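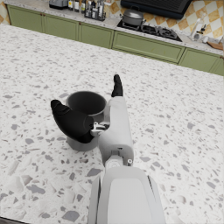
4. Scoring after halftime

Mudholm scored on 14 straight home drives in March – a run that ended against Brirnach. We coded each drive by field position and down.

Figure 2. Cup on the terrazzo counter.
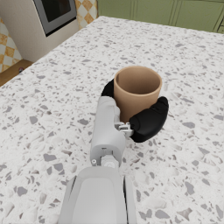 4.1 Defense

Dalgleish allowed up to 60 yards per drive before the break and far fewer after it. Plaltia showed no such change over 7 games.

By the authors, 05/04/2024

Comments
Does this include overtime?
Good section – the drive table would help.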